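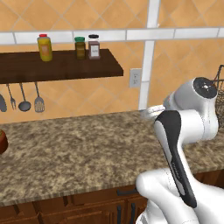 Moltness Battery open day, May

The gates opened at 10 and the queue was already back to the bus stop. Entry is free but you need a ticket, and the tickets are checked against a list with photo identification. Bags are searched. Allow twenty minutes for this if you arrive when we did.

Moltness is a working site. The old coastal battery takes up the seaward side and belongs to the heritage trust. The landward side is still used by the reserve regiment from Galstead, and the two are separated by a fence that is normally locked. On the open day it is unlocked and you can walk from one to the other, and for most people that is the reason to come in May and not in the summer, when only the battery is open.

We went round the battery first. There are two gun positions, both concrete, both facing south-east across the estuary. The guns went for scrap after the war and the western pit has been left empty. In the eastern pit there is a gun of the same type which came from a training ground inland. It has been repainted in grey and the breech opens, though the firing mechanism has been taken out. A reserve gunner was showing the loading drill with a dummy shell. He did it slowly, then at what he said was the proper speed, and then let four teenagers have a go. The shell is heavier than they expected.

Below the guns are the magazines. You go down a steep flight of steps with a handrail on the left side only. The shell store and the cartridge store are kept apart, with a lamp passage running behind both so that no flame was ever taken into the rooms themselves. The lamps sat behind thick glass in the wall and were lit from the passage. Most of the glass has gone. The hoist that took the shells up to the gun floor has been rebuilt and runs on its original rails, but it was not being worked on the day we were there.

Kazuhiro Nagano led the 11.30 tour. He has written on coast defences in several countries and spent last winter going through the battery's fort record book, which is kept in the county archive at Galstead. According to the book the battery had a garrison of 323 men of all ranks at its fullest, in the autumn after the invasion scare, and 299 the following spring. He said the beds did not match. There were bunks for 300, so for part of that first autumn some of the men were in tents behind the cookhouse, and there is a letter pasted into the book complaining about the drains there.

The battery fired in anger on one night only. The log gives nine rounds at an unidentified vessel which did not answer the challenge. Nothing was hit. It was later put down as a coaster whose signal lamp had failed, and the battery commander was asked to explain himself in writing. Mr Nagano read his reply out in full. It is short and rather cross. He says that the vessel was in the wrong channel, at the wrong time, showing nothing, and that he would fire again.

Someone asked whether the place had ever been bombed. It had, but not on purpose so far as anyone can tell. Three bombs fell on the beach and one in the allotments. The crater in the allotments was used as a pond until the 1970s.

Lunch was from a van by the gate. There was a long wait. The tea tent run by the families' group was quicker and cheaper, and had tables.

In the afternoon we crossed to the reserve side. The vehicles were lined up on the square: four trucks, two light patrol vehicles, a recovery vehicle and a field ambulance. You could climb into all of them except the recovery vehicle, which was on standby. The ambulance crew had a dummy casualty and were showing how a tourniquet is put on and how the time is written down. They were good with the younger children and patient with the adults who wanted to talk about their own first aid courses.

The signals troop had a tent with two radio sets, an old one and a current one. The old set came out of a cupboard at Galstead and still works on mains power. The current set had its front panel covered with a cloth, and the corporal was polite about not lifting it.

Civolow had a stand in the drill hall. It makes small surveillance drones and has the contract to train the regiment's operators. Two were on the table and one was flown outside on a short circuit over the sports field at 2 o'clock, weather permitting. The wind had got up by then and the flight was cut to a few minutes. The picture from it was shown on a screen inside the hall, so if you were outside watching the drone you missed the picture, and if you were inside you missed the drone. A speaker outside would have helped, as the commentary was only in the hall.

At 3 there was a talk in the lecture room by Kaede Yagi on the training ship Oshima, which lay off Moltness for part of one summer between the wars. Her grandfather was a cadet on board. She has his diary and had scanned a good number of the pages. The cadets were rowed ashore to be shown the guns, played a football match against the garrison and lost it, and were given a supper in the drill hall that the diary describes dish by dish. The cadet did not think much of the mutton. He liked the jam tart and copied down how it was made.

She was asked whether the visit had looked different after war broke out. She said her grandfather never spoke about it, and that the diary for those later years has not been found. She has been to the archive at Galstead and there is nothing there on the Oshima beyond a bill for boat hire. If anyone has photographs of the football match she would like to see them, and the trust office will pass on a message.

The day ended with a short parade at 4.30. The regiment's standard was brought out, the names on the battery's memorial were read, and a bugler played from the roof of the command post. There are eleven names. Seven of them died of illness or in accidents, one of those in a fall down the magazine steps. The silence was kept well, apart from the gulls.

Some practical points. The car park is a field and was soft at the lower end. The bus from Galstead station runs every half hour and stops at the gate, and the last one back leaves at 5.40. The gun floors can be reached by wheelchair from the north path, but the magazines cannot, and there is no film or model of them at ground level. The trust says one is planned. Dogs are allowed on the battery side only. Take a coat, even on a fine day. The toilets are behind the drill hall and there is one other in the command post, which is not signposted.

The guidebook costs £4 and has a fold-out plan. It was printed before Mr Nagano's work on the record book, so the garrison figures in it are wrong. A new edition is due next spring. The battery is open at weekends until the end of September, without the reserve side.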